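3.2 Reader response to serial structure

Draft section, numbers final, wording not. The corpus here is the Tundevau cycle, a self-published fantasy series in 12 volumes, read by members of a reading panel who agreed to keep a chapter log. 226 readers signed up. Not all finished. We keep the partial logs in, except where noted, because dropping them would leave only the people who like long books.

First, point of view. The first 5 volumes stay with a single narrator, the ferryman's daughter. Volume six drops her for most of its length and gives the story to a spy from the city of Wolum, who lies to the reader for eleven chapters before the book admits it. Logs get longer at this point. Tone changes too. Before volume six readers mostly write about plot ("what is in the locked boat"), after it they write about trust. One log entry, whole thing: "do not believe the spy about the bridge." She was right about the bridge, as it happens, though she gave no reason and later forgot writing it.

We coded an entry as a trust entry if the reader questioned whether a told event took place in the story world. Guesses about the future were coded separately, as prediction. Some overlap. Where an entry did both we used the first clause only, which is crude, but two coders working apart could agree on it, and with our earlier scheme they could not. Dropped the earlier scheme in January. Total trust entries for volumes six and seven together: 283. Volume-by-volume split is in the appendix.

Second, the gap between books. Readers in the panel could move on as soon as they finished a volume, unlike the original audience, who had long waits between releases. This matters for what we can claim. A person who waits a long time for an answer rereads, argues, makes things up; a person who turns the page does not have to. So the theory-making seen on the old fan boards is mostly missing from our logs. We dont read that as a lack of interest. The logs are full of small complaints about maps, horse travel, the calendar of feast days, and people do not complain that closely about a book they are skimming.

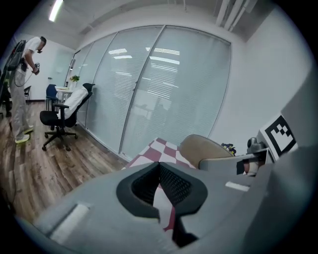 Figure 4. A man wearing a backpack and what appears to be a head-mounted device looks down at a handheld device.

The recap chapters. Each volume from the third on opens with one. The Skundier edition, the later of the two in use, cuts them. The Valentini edition keeps them and sets them in smaller type. We split the panel by edition, hoping for a clean comparison, and got half of one: readers of the Skundier text asked more questions about minor characters (who is the salt judge, why is he in prison again), but they did not leave the series any sooner. Recaps seem to help with names. Whether they help with anything else, can't say from this. Several Valentini readers logged that they skip them, which muddies the comparison further. A skipped recap was still on the page and may have been glanced at.

Worth noting that the recaps are not neutral. In volume eight the recap is told by the spy, and it leaves out the drowning. Skundier readers therefore never see the omission, and for them the drowning coming up again in the last third is just a reminder. For the others it is a contradiction, and they write about it at length. Same story events, two differnt reading experiences, produced by an editor's decision to save paper. We had not planned for this and there is no coding category for it; those entries sit under "other" and are discussed in 4.1.

Third, endings. Volume 12 ends twice. There is the siege, resolved, and then a short chapter with the ferryman's daughter again, old now, refusing to tell the story to a child. Readers split hard. Those who logged strong attachment to the first narrator called the last chapter a relief or a gift. Readers who had come to prefer the spy called it a cheat. Very few liked both endings equally. A handful took the refusal as a sign that she had made up the spy's chapters herself, a reading the text allows and never settles. It would mean that the trust entries were aimed at the wrong narrator all along.

Limits. Panel members chose to join, and knew the series was long. Logs were typed, so slow typists wrote less. Also the coders had read the whole cycle before coding, and knew which of the spy's claims were false, so there is a risk they saw doubt in entries where a fresh reader would see only a question. A recheck of the volume six entries by a coder new to the series is under way, results to go in table 3 before submission.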